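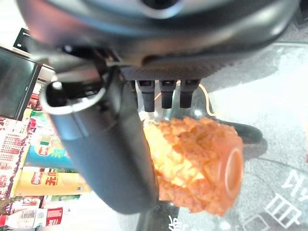 Selma Perić asked why the nets and the roller shed were on separate sheets last year when the same person walks round both, and whether the sightscreens could go on as well, as nobody had signed for them since the spring. All of it is now on the one sheet. Where she has added a remark it is marked SP.

Prandach Cricket Ground
End of season inspection: practice nets, square, outfield edge, sightscreens, roller shed, pavilion steps
Inspected 27 October 2023
Next full inspection due before the nets reopen. Short walk-round in November after the leaves are cleared.

Marks used: OK, Watch, Repair, Out of use. An item marked Out of use stays shut or chained until the sheet has been signed again.

PRACTICE NETS

Frame uprights, all lanes
OK
Pushed by hand at shoulder height, no movement at the base. Surface rust on the uprights nearest the road, rubbed down and painted. The paint is a slightly different green.

Top rails and joints
Watch
One joint clamp on the middle lane turns with finger pressure. Tightened on the day. Check again in November, and if it has worked loose replace the clamp instead of tightening it a second time.

Side netting
Repair
Hole at knee height between the middle lane and the far lane, big enough for a ball to go through. Tied shut with cord for now. Wuvix have been asked for a price on a new panel. Patching has been done in this spot before and the old patch is where it has gone.
SP: Far lane should not be used alongside the middle one until the panel is in. Cord is not a repair.
Agreed. Far lane changed to Out of use.

Roof netting
OK
Sagging a little over the batting end. Tension wire taken up. Leaves to come off before the first heavy rain as the weight pulls the wire down again.

Skirting at ground level
Watch
Lifted along the back of the near lane. Pegged down again. Balls have been going under here, and people have been reaching under the net to get them while someone else is batting. Sign at the gate covers this but is faded.

Matting and carpet
Repair
Seam open on a length on the near lane, at the bowler's landing area. Edge stands up enough to catch a spike. To be reglued when the surface is dry for long enough. Lane can be used for throwdowns only, with the bowling end coned off.

Concrete base, visible edges
OK
Hairline crack at the back corner of the middle lane, same length as at the last inspection.

Gate and latch
OK
Latch now drops by itself. Hinge side greased. Padlock replaced, new key on the hook in the pavilion.

Notice board at gate
Repair
Helmet rule can't be read from outside the gate. New notice to be printed large, and the old one taken down, not covered over.

SQUARE AND OUTFIELD

Square, general
OK
Scarified and top dressed. Rope and pins round the whole square. No stakes with sharp tops.

Old stump holes
OK
All filled and firmed, including those on the junior strip.

Covers, wheeled
Watch
Brake on one unit slips on the slope by the scorebox. Moved to the flat and chained to the post. Do not leave this one on the slope even for a few minutes. Tyres soft, to be pumped up in spring.
SP: It rolled into the rope in August with the brake on. Should this be Repair?
Changed to Repair. Brake shoe needed.

Drain covers along the boundary
Repair
Cover by the sycamore sits proud and rocks when stood on. Fielders run over this. Packed underneath as a temporary measure and sprayed white. Has to be reset before any fixture is played, including friendlies.

Boundary fence, road side
OK
Two boards replaced in summer still sound. No nails showing on the field side.

Trees overhanging
Watch
Dead branch in the ash behind the bowler's arm at the lane end. It is over the footpath and not over the seating. Tree surgeon has been rung and will look at it when he is next in the village.

Benches
OK
One slat loose on the bench by the scorebox, screwed back. Benches to stay out over winter.

SIGHTSCREENS

Pavilion end
OK
Wheels turn, brake blocks hold. Taken to its winter place and tied at both ends.

Lane end
Out of use
Bottom rail has rotted through where it meets the wheel bracket. The screen will stand if left alone but should not be pushed. Laid flat and weighted down. The gap under it needs to be kept clear of grass over the winter or the rest of the rail will go the same way.
SP: Can we ask for a metal one this time?
Price to be got for both. The frame is sound apart from the rail, so a new rail may be enough.

ROLLER SHED

Roller (Sandu)
Watch
Hour meter reads 3,865. Started first time. Small oil drip under the engine, tray put down to see how much. Seat switch tested and stops the engine when the driver stands up. Hand brake holds on the ramp. Service is due before the pre-season rolling and has been booked.

Outfield mower (Kalon)
OK
Blades off and gone for sharpening. Guard chute in place and the spring closes it fully. Deck washed. Fuel run out of the tank.

Fuel storage
Repair
There were 4 cans in the shed, and the limit we set was 2. One had no label. All taken out, contents of the unlabelled can disposed of at the tip, remaining cans locked in the metal cupboard. Cupboard door needs a new hinge pin.

Fire extinguisher
OK
Gauge in the green. Hung by the door where it can be reached without walking past the roller.

Electrics
OK
Trip switch tested at the board. Lead on the bench grinder looked over, no splits. Outdoor extension reel has a cracked casing and has been thrown away. Please don't bring it back out of the skip.

Line marker and chemicals
Watch
Marker washed out. Moss killer is in its own bottle with the label on, but the gloves kept with it have split. New pair to be bought.

Floor and walkway
OK
A 900 mm path has been kept clear from the door to the back wall, measured at the roller wheel. It had been full of stumps and boundary flags. These are now on the shelf.

PAVILION STEPS AND VIEWING AREA

Steps
Repair
Non-slip strip missing on the top step and lifting on the one below. Spikes make this worse. Strip to be replaced on the whole flight.

Handrail
OK
Firm at both ends.

Scorebox ladder
Watch
Feet worn. Still grips on the concrete but should not be stood on the grass. Replace before next season.
SP: Juniors go up it to change the numbers. I would like it replaced before anything else on this page.
Moved to the top of the list below.

Outside light over the door
OK
Bulb changed, timer put back for winter.

First aid box
Repair
Nearly empty. Ice packs out of date. To be refilled in spring so that nothing expires over the winter, but plasters and bandages to be put in now for the working party.

WORK TO BE DONE, IN ORDER

Scorebox ladder, replace
Net panel, middle and far lanes
Drain cover by the sycamore
Top step and strip
Matting seam, near lane
Brake on wheeled cover
Lane end sightscreen, repair or replace
Hinge pin, fuel cupboard
New helmet notice for the gate
Gloves

Copy in the shed and copy in the pavilion folder. Write on the shed copy only, and the other one will be brought up to date from it. If something is fixed, put the day it was fixed and your initials next to the item and leave the original mark showing.

Seen and agreed: Selma Perić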